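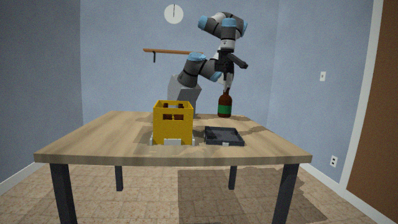
3. How the town books get made, and who buys them

I started this part of the study thinking that small-town history books were mostly sold to visitors. I'd pictured people on a day out in Drovel picking one up with their postcards, and I was pretty surprised by what the order slips from the Chisholm bookshop told me. Of the 90 slips I was allowed to read, only 20 had an address outside the county. The rest were local, and a good number came from the same handful of streets (the old mill streets, mostly, which get a whole chapter in the Linetti book and hardly a mention in the Farela one).

So what were locals after? I asked at the counter and got the same answer a few different ways – they look themselves up. They go straight to the index, or to the street names if there isn't one, and they decide on the spot. The Linetti book has a long index with family names in it. The Farela book has a short one, places only, and I saw three people put it back on the shelf in a single morning. That's a tiny sample and I wouldn't hang much on it, but it fits what the slips say.

Print runs were harder to pin down. Linetti told me they printed some 2000 copies of the Drovel title and then a smaller batch the following April, when the first lot ran low. Farela wouldn't give a number. Both houses work from a set length and a set number of pictures, and the writer fits the town into that, so the 1800s get squeezed and anything after the railroad closed gets a page or two. I read the two books side by side and the opening chapters match closely, down to the order of the churches. The later chapters are where they part ways, and they're also the ones people wanted to talk to me about!

One more thing on price. Both books went up during the study and the slips don't show any dip – though I only have six weeks of them after the change, and the fair fell in the middle of that. I come back to this in Section 5.

Figure 2. Wooden table with a yellow bottle crate and a grey robot arm (computer rendering).

Filed under: Books & Publishing, Local History

Related items
Reading the index first: notes on family names
Two Drovel maps compared
Small presses and the second printing
Church guides and where they're sold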